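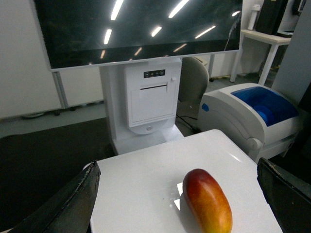
Mango left at the kiosk, is it ripe?

skadadley_351
Found this one on the white table by the kiosk, sitting on a bit of paper. Red at one end, yellow-green at the other. I say give it 2 more days. Anybody disagree?

kahsay
Yep, me! Color tells you nothing with mangoes. Squeeze it near the stem, and if it gives a little, eat it today.

plumjar
What's the paper, a receipt? The printer's right there.

skadadley_351
No idea, didn't pull it out. Kahsay, I've cut into 3 soft ones this month and they were all stringy, so I don't trust the squeeze!

kahsay
Then you bought stringy mangoes lol. Different problem.

escombe_b
Wherever you ripen it, pick somewhere cooler than that table. I'd put it in a paper bag down by the dark slatted unit, on the ledge side, well clear of the yellow line.

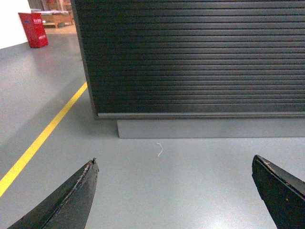 The slatted unit and the yellow line

plumjar
On the floor? No thanks. Bag on a shelf, 2 days, done.

skadadley_351
Shelf it is. Will report back.

Related threads
Skurier lunch drop, where do bags go? (4 replies)
Best way to cut a mango
Escombe break room fridge rules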